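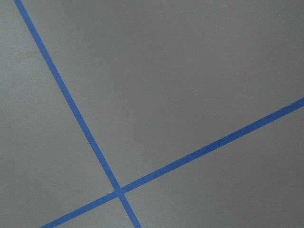
N.º 18 · Página 2

Clube de automação: o braço, a fita e a válvula

Galeria. Publicado em 2024-08-19

O clube de automação da escola técnica de Grarnari chama a este projeto Rullo e descreve-o, no cartaz do corredor, como "um robô que aprende a arrumar peças". Fui ver. Não tenho nada contra cartazes, mas convém baixar um pouco a expectativa antes de entrar na sala. O que os alunos têm em mãos é um exercício de posicionamento, com uma mesa dividida por fita azul e uma válvula de esfera que o braço deve ir buscar a um sítio e pousar noutro. Dá trabalho e ensina bastante. Arrumar peças, no sentido em que um armazém entende a expressão, é outra conversa.

A fotografia de abertura mostra a fita vista do punho do braço. Duas tiras cruzam-se sobre cinzento, quase em ângulo reto, e mais nada. Para quem está habituado a ver robôs em vídeos promocionais, é uma imagem pobre. Para o grupo da calibração é a mais útil do dia, e passei com eles uma boa meia hora a discutir o que se pode tirar de um cruzamento destes.

A ideia deles é simples de enunciar: encontrar as bordas das duas tiras, calcular o ponto onde se cortam e comparar esse ponto com o que o programa julga saber sobre a posição da mesa. A minha objeção também é simples. Um cruzamento dá uma posição e uma orientação, desde que se saiba qual é o cruzamento. Numa grelha em que todos se parecem, o programa pode acertar na conta e enganar-se na casa. Responderam-me que o braço parte sempre do mesmo ponto. Pois parte, na aula. No regulamento do torneio Festard, onde querem inscrever-se, a posição de partida é sorteada.

Há ainda a questão da luz. O cinzento vai escurecendo para o canto inferior direito, muito devagar, e o azul destaca-se bem em toda a extensão. Um limiar fixo chega para isto. Pedi que experimentassem com os estores abertos a meio da tarde e a resposta foi que ficava para depois. No relatório de maio já tinha ficado para depois.

Do lado do programa, o registo das sessões vai em 1156 tentativas, contando as que foram interrompidas à mão. É um número que impressiona quem lê o cartaz. A mim interessava-me saber quantas foram feitas com a válvula no mesmo lugar, e essa coluna não existe na folha. Sugeri que a acrescentassem. Sem ela, ninguém sabe se o programa melhorou ou se apenas decorou um sítio.
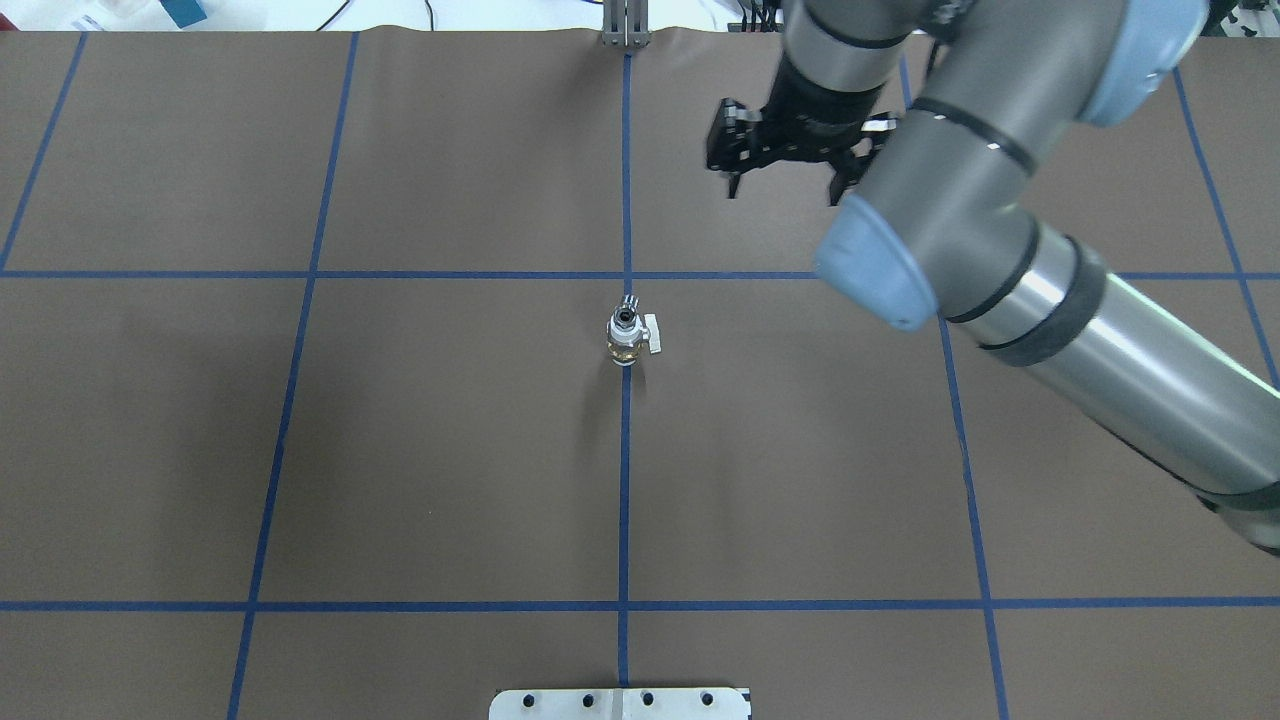
A mesa do Rullo: a válvula de latão sobre a linha central, a garra aberta e ainda a alguma distância.

A válvula está de pé, com a abertura roscada para cima e o manípulo branco virado para a direita. Convém reparar no manípulo. É por causa dele que a peça foi escolhida, porque obriga a pensar na orientação antes de fechar os dedos. Um cubo perdoa quase tudo; uma válvula com uma alavanca saída para o lado perdoa menos. Nisto dou razão ao clube, que podia ter ficado pelos cubos do kit Polat e preferiu complicar a vida.

Já a grelha me parece menos convincente. A peça foi posta em cima da fita, logo abaixo de um cruzamento, e portanto não pertence à casa da esquerda nem à da direita. Como referência visual, serve. Como teste de "pôr cada coisa na sua casa", que é o que vem na ficha do projeto, fica por definir o que conta como certo. O grupo tem duas opiniões sobre o assunto e nenhuma está escrita.

O orçamento foi de pouco mais de 500 euros para consumíveis, papel e fita incluídos; o braço já era da escola. Por esse valor, o clube aprendeu a medir, a repetir e a discutir margens de erro — coisas que não cabem num vídeo curto. Falta-lhe aprender a anotar as falhas com o mesmo cuidado com que anota os êxitos.

A próxima sessão aberta é dedicada à pega da válvula com o manípulo virado para outros lados. Levem perguntas. A folha de registo fica afixada à entrada da sala, ao lado do cartaz, e pode ser consultada por qualquer pessoa.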